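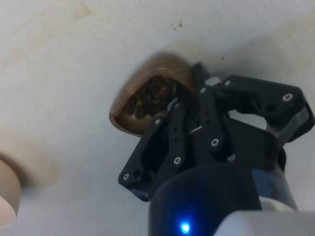
Compte rendu de réunion – Groupe de travail « Petits contenants »
Stonduvo, salle 14, octobre
Présidence : Keir MacKinnon
Présents : service achats, atelier dégustation, contrôle qualité, logistique
Excusé : représentant du fournisseur Carrilho
Ouverture de la séance : 9 h 30

1. Approbation du compte rendu précédent

Le compte rendu de septembre est approuvé avec une correction au point 4 : la référence du godet de dosage est 222 et non 221. Le fichier partagé sera mis à jour par les achats.

2. Godets bruns, référence 222

Le contrôle qualité présente les résultats de l'inspection à réception du lot Hollar. Le lot comprend 621 pièces. Quatorze pièces sont écartées pour défaut d'émail sur le bord supérieur. Deux autres présentent une base irrégulière et basculent lorsqu'elles sont posées à vide sur le plan de travail. Le reste est accepté.

L'atelier dégustation signale que la finition brillante marque facilement au contact des doigts. Une finition satinée est demandée pour comparaison. Les achats rappellent que Hollar ne la propose pas au catalogue et qu'un délai de fabrication est à prévoir. Décision : demande de devis pour une petite série, sans engagement.

La couleur est maintenue. Le brun a été retenu en juin parce qu'il masque les dépôts de café entre deux lavages. Le contrôle qualité fait observer que ce même argument complique l'inspection visuelle de l'intérieur et demande que le séchage se fasse godet retourné, sur grille, avec vérification à la lampe avant rangement. Adopté.

3. Remplissage en grains

Trois niveaux de remplissage ont été comparés à l'atelier : ras, en léger dôme, et retrait d'un doigt sous le bord. Le remplissage en dôme entraîne des pertes de grains à chaque déplacement. Le remplissage ras donne des écarts de masse trop importants d'un opérateur à l'autre, les grains se plaçant de façon irrégulière et laissant des vides variables. Le retrait d'un doigt est retenu pour les présentations. Pour les pesées, le niveau visuel n'est pas pris en compte : seule la balance fait foi.

Question de la logistique : faut-il tasser ? Réponse de l'atelier : non. Une légère secousse horizontale suffit, le godet restant posé.

4. Plan de travail

Le revêtement blanc Tarketti donne satisfaction pour le repérage des grains tombés et des débris de pellicule. Des traces grises sont relevées près de l'évier. Le produit d'entretien actuel est mis en cause sans certitude. Un essai avec un détergent neutre sera mené sur la moitié gauche du plan jusqu'à la prochaine réunion, l'autre moitié servant de témoin.

Il est rappelé que les godets se posent directement sur la surface, sans sous-tasse ni papier.

5. Stockage et étiquetage

Les godets vides sont rangés par piles de quatre au maximum. L'étiquette d'origine du grain est placée devant le godet et jamais collée sur la paroi, la colle laissant un voile au lavage. Les chevalets commandés chez Carrilho n'ont pas été livrés. Les achats relancent.

K. MacKinnon demande que les restes de grains des séances soient versés dans le bac de récupération avant le lavage. Plusieurs bouchages du siphon ont été constatés depuis l'été.

6. Actions

Devis finition satinée, Hollar : achats.
Retour des pièces écartées : logistique.
Fiche de remplissage, version révisée : atelier dégustation.
Essai détergent : contrôle qualité.
Relance chevalets Carrilho : achats.

7. Divers

L'horloge de la balance n'est pas à l'heure et fausse les tickets. Réglage à faire par le contrôle qualité avant la prochaine série de pesées.

Séance levée à 10 h 45. La date de la prochaine réunion sera communiquée par courriel.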